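Neue Mietbedingungen für Büroflächen im Grasum-Komplex: Nebenkosten werden ab September getrennt ausgewiesen

Die Eigentümergesellschaft Lirotby stellt die Abrechnung der Betriebskosten im Bürokomplex Grasum um. Ab September werden Heizung, Lüftung und Kühlung nicht mehr als Pauschale je Quadratmeter erhoben, sondern getrennt nach Verbrauch und Grundanteil ausgewiesen. Betroffen sind sämtliche gewerblichen Mietverträge in den beiden Gebäudeteilen, unabhängig von der Restlaufzeit. Die Mieter wurden schriftlich informiert.

Bislang galt eine einheitliche Pauschale, die einmal jährlich angepasst wurde. Nach Angaben von Lirotby bildete sie die tatsächliche Nutzung zunehmend ungenau ab. Flächen mit geringer Belegung trugen denselben Anteil wie durchgehend genutzte Einheiten, Besprechungszonen wurden wie Lagerräume behandelt. Mehrere Mieter hatten deshalb eine differenzierte Abrechnung verlangt, zuletzt im Zuge der Vertragsverlängerungen im Gebäudeteil Süd.

Das neue Modell sieht einen festen Grundanteil vor, der sich weiterhin nach der vermieteten Fläche richtet. Er deckt Wartung, Bereitschaftsdienst und den Betrieb der zentralen Anlagen. Hinzu kommt ein variabler Anteil auf Basis gemessener Werte. Die Erfassung erfolgt je Mieteinheit über Wärmemengenzähler und Volumenstrommessung, die Ablesung monatlich. Den Einbau der Messtechnik übernimmt der Gebäudedienstleister Brovetti, der bereits für die Wartung der Lüftungsanlagen zuständig ist. Für die Arbeiten sind je Einheit 2 Termine vorgesehen, einer für die Montage und einer für die Abnahme. Der Zugang zu den Deckenfeldern muss an beiden Terminen frei sein.

Für kleinere Einheiten ohne eigenen Lüftungsstrang bleibt es bei einer Umlage. Maßgeblich ist dort der Verbrauch des gesamten Strangs, der im Verhältnis der Flächen verteilt wird. Eine Nachrüstung einzelner Zähler wäre technisch möglich, steht nach Einschätzung von Brovetti aber in keinem Verhältnis zum Nutzen. Wer sie dennoch wünscht, trägt die Kosten selbst. Lirotby beziffert sie mit 760 Euro je Messpunkt, zuzüglich der jährlichen Eichgebühr.

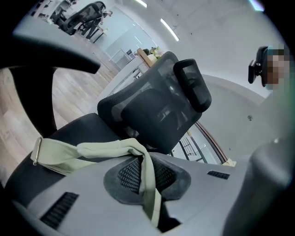 Übergangsregelung und Fristen

Für das laufende Abrechnungsjahr gilt eine geteilte Berechnung. Die Monate bis einschließlich August werden nach dem alten Pauschalverfahren abgerechnet, die Folgemonate nach Messwerten. Vorauszahlungen bleiben in der bisherigen Höhe bestehen und werden erst nach der ersten vollständigen Jahresabrechnung neu festgesetzt. Übersteigt der ermittelte Betrag die bisherige Pauschale um mehr als 10 Prozent, wird die Differenz im ersten Jahr auf Antrag gestundet. Eine Verzinsung fällt in diesem Fall nicht an.

Einwände gegen die Zuordnung einzelner Räume zu einem Lüftungsstrang sind innerhalb von 8 Wochen nach Zugang des Schreibens geltend zu machen. Beizufügen ist ein Grundrissauszug, aus dem die strittige Fläche hervorgeht. Später eingehende Einwände werden erst für das folgende Abrechnungsjahr berücksichtigt.

Untermietverhältnisse

Gesondert geregelt sind Untermietverhältnisse. Vertragspartner der Eigentümerin bleibt der Hauptmieter, auch wenn die Zähler auf eine untervermietete Teilfläche entfallen. Die Weitergabe der Kosten ist zwischen Haupt- und Untermieter zu vereinbaren. Lirotby stellt die Messwerte auf Anforderung in tabellarischer Form bereit, übernimmt jedoch keine Aufteilung innerhalb einer Einheit.

Das Planungsbüro Oksanen, das mehrere Mieter im Gebäudeteil Nord berät, bewertet die Umstellung im Grundsatz als sachgerecht. Kritisch sieht das Büro den Grundanteil. "Solange die Wartungskosten ausschließlich über die Fläche verteilt werden, bleibt der Anreiz zur Einsparung begrenzt", sagte Projektleiterin Elli Hirvonen. Sie empfiehlt den Mietern, die Betriebszeiten der Lüftung vor dem Stichtag zu prüfen - insbesondere in Einheiten, deren Zeitprogramme seit dem Einzug unverändert laufen. Änderungen an den Zeitprogrammen sind bei Brovetti schriftlich zu beantragen und bleiben bis zum Stichtag kostenfrei.

Nicht Teil der Umstellung sind Strom, Reinigung und Aufzugsbetrieb. Für die Tiefgarage gilt weiterhin die Stellplatzpauschale. Die geänderten Vertragsanlagen liegen im Verwaltungsbüro des Grasum-Komplexes zur Einsicht aus und werden den Mietern mit der nächsten Abrechnung zugestellt.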